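Jun 6, 2024
By Mawuli Arthur
2 min read

4. Label checks at small food premises

We visited 60 sandwich shops and bakeries that pack food on site. At Makris, six of 140 wrapped items lacked a full ingredient list.
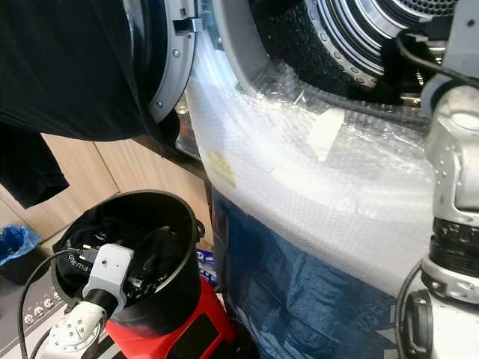 Most gaps came from recipe changes that never reached the label printer.

Figure 4. Drum opening and open door of a front-loading machine.

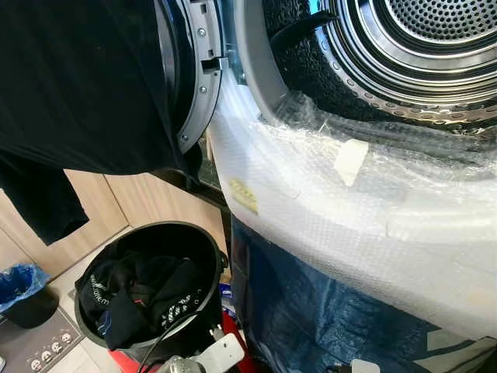 Allergen traces can also travel on workwear. Staff rules at Tridero covered aprons but left out dark garments like the black one hanging by the door in Figure 4.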